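I finally gave in and bought a new table for the back room. The old one had been with us through two flats and a wedding, and by the end it had a burn the shape of Wales and a wobble that no amount of folded cardboard would cure. I'd been looking since September and had got properly boring about it (ask my sister, she stopped opening my messages).

What I wanted was something pale and plain. No grain, no bevels, no clever drawer that jams. Just a big creamy white top that I could spread things out on and find them again afterwards, which with the old dark one I never could. I lost a black screw on that table for the best part of a year!

The first one I fell for was from Hokutetti, and it was gorgeous, and it was 890 pounds. I sat in the showroom stroking it like a cat and then went home. The Birkero one was 733 and a bit too shiny for my liking, you could see the ceiling light in it wherever you stood. Then Valbona Trajkovski at work mentioned that her cousin was clearing out a studio and had a table going for 42 quid if I could collect it before tea. I was in the car before she'd finished the sentence.

It only just fitted. We had the front seat pushed so far forward that I drove home with my knees round the steering wheel and a table leg by my ear, going very slowly and apologising out loud to everyone behind me. Then it wouldn't go round the bend in the hall, so off came the legs, and one of the bolts had been put in by somebody with a grudge. Half an hour and a lot of muttering.

But oh, it's lovely. The whole room looks lighter. I spent the first evening cleaning it with washing-up liquid and a soft cloth, and then a second go with that Huda cream for the one patch of old glue that wouldn't shift. Go gently with it if you try the same, a small circle at a time and rinse after. I'd also meant to oil the legs but they looked fine so I left them.

Next job is the lamp. The Perić one I've got clamps on, and I'm nervous of it marking the edge, so I've cut a bit of felt to go under the jaw. It looks daft but you can't see it from the chair. After that I want a shelf along the wall for the tins and jars, because if they live on the table the table will vanish under them in a week, I know what I'm like.

I have made one rule, which is no mugs without a coaster. I broke it this morning. There's no ring so I'm saying it didn't happen. 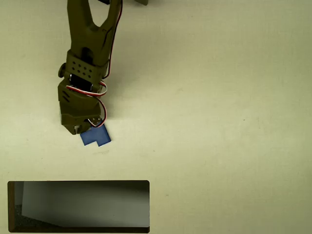
Does a pale tabletop show every little mark?

It shows crumbs and ink more than a dark one does, but dust and fine scratches are much harder to spot, and a wipe with a damp cloth each evening keeps on top of the rest.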